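Notice to Residents Concerning the Coffee

Residents of Flelley House are advised that the matter of the coffee, first raised in March, is now considered closed. The following account is issued so that all floors may have the same information.

On taking up Room 12, Larysa Lysenko was supplied with the standard items: a lamp, a chair, two towels, and a gray plastic basket for groceries. The House Rules provide that all food and drink kept in the shared room shall be stored in the basket of the resident to whom it belongs. Ms. Lysenko signed for the basket and for the Rules.

It was subsequently reported to this office that a bag of coffee had been left on the white table in the shared room, beside the basket and outside it. The bag was red and green, in a pattern that one resident compared to the clothing of a soldier at Christmas. A reminder was placed under Ms. Lysenko's door. The bag was moved into the basket the same evening, and by morning it was on the table again.

A second reminder was issued, and then a third. Ms. Lysenko replied to the third in writing. Her letter is quoted with her permission.

"The coffee is for Mr. Hồ in Room 80. He does not own a basket. He returned his to the office when his wife died, because he said one man did not need a place for groceries. If I put the coffee in my basket, then by your Rules it is my coffee, and he will not touch it. He is very correct. If it is on the table, it belongs to the table, and he has a cup before he takes the bus to Tenine. I have read the Rules twice and I do not find anything about the table."

The office reviewed the Rules and confirmed that the table was not mentioned. The Wostasine Trust, which owns the building, was asked for guidance and replied that it had never been asked about a table before.

Mr. Hồ was then invited to the office. He stated that he had believed the coffee to be provided by the House, and that he had thought it generous, as the House had not provided anything else in 69 months. He asked whether he owed money. He was told that he did not. He asked to whom he should address his thanks, and the office, after some delay, said that it would look into the question.

Two days later a second bag was found standing behind the first. Ms. Lysenko has informed this office that she did not buy it. Mr. Hồ has informed this office that he has no information to give.

The following has therefore been added to the Rules as item 88, effective June 8, 2024:

Coffee may be left on the table. Coffee left on the table is the property of the table. Residents drinking it are asked to rinse the cup.

Mr. Hồ has been offered a new basket. He has said he will consider it. Until he has reached a decision, the basket of Room 12 will remain where it is, and residents are requested not to tidy the coffee into it.

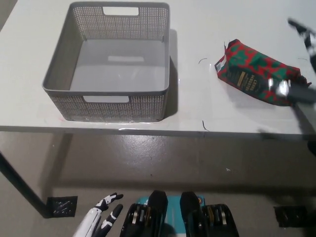
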